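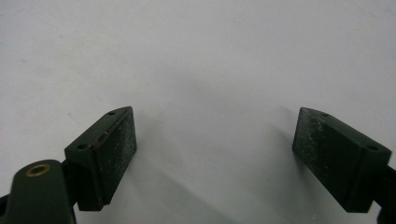
Misgate Community Workroom
Progress report to the Hinrichs Fund, 1st February

Work on the shared workroom at Misgate has gone on as planned since the last report. The new worktops are in and the old shelving from the Cernen store has been cleared out. We chose a plain white finish for the tops, as small parts are easier to find on it.

Spending to date is £3,881. Of this, £2,095 went on the worktops and fitting, and the rest on storage, lighting and the skip. The invoice for the second skip has not reached us yet and is not included.

Sorting the stock took longer than we allowed for. The store held 156 boxes, many without labels, and some fixings had been mixed together. These have now been sorted by size and put in drawers. Duplicate hand tools were sent to the Vutilport workshop, which had asked for them.

Two items are outstanding. The door to the side cupboard still sticks and needs planing. The wall rack was delivered with the wrong brackets and the supplier has agreed to replace them.

The room is open to 6 people at a time until the second extractor is fitted. We expect to finish by June and do not need to change the budget. Copies of receipts are attached.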